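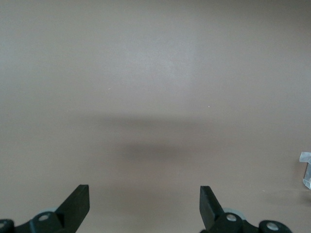

A reader wrote in after my last post to say that I should stop dithering over the patio chairs and buy the steel ones, that powder coat is powder coat whatever is under it, and that a set on a covered porch will outlast me. I got the message on Thursday and I have been thinking about it, mostly while sanding.

I don't agree with all of it. The set we have now is steel, a Bravow bistro table and 4 chairs, bought the summer we moved to Hastelbridge. The coating on the seats and backs is still good. The feet are another matter. Every time a chair gets dragged over concrete the coating wears a little at the bottom of the leg, and then rain sits there. Two of the chairs have rust up past the first weld. The plastic caps came off in the second year and I never replaced them, so part of this is my own fault.

For the repair I took the feet down to bare metal with 80 grit and then 120, wiped them with mineral spirits, and put on a rust primer. It needed to dry overnight. The top coat is a satin black that doesn't quite match. You'd have to be on your knees to see it. New caps came in a bag of 12 for less than the price of lunch, and I have the wrong number of legs for that, so I bought two bags.

One chair is past fixing. I could push a screwdriver through the back leg, so it went to the metal bin at the transfer station.

That leaves us short a chair, and this is where the dithering comes in. I've looked at three options.

The Grenik folding chair is aluminum with a sling seat. It's light enough to carry two in each hand, and it stores flat, which matters because our shed is small. The sling can be replaced without tools. I sat in one for ten minutes at the store and the front bar pressed into the back of my legs.

The Bajwa stacking chair is also aluminum, with a wider seat and arms. It was the most comfortable of the three. It costs almost double and doesn't fit under our table, because the arms hit the apron. I measured twice.

The third is another Bravow to match what we have. The current model has a different back, and the store couldn't tell me if the old one is still around anywhere. The part number on the underside of ours is 3056, in case anybody has one sitting in a garage.

Cushions are a separate problem. Ours live in a deck box that was sold as waterproof and has a puddle in it by December every year. I've put two paint sticks across the bottom to keep them off the floor of the box for now.

I'm leaning toward the Grenik. I'll go sit in it again, for longer, before I pay for anything.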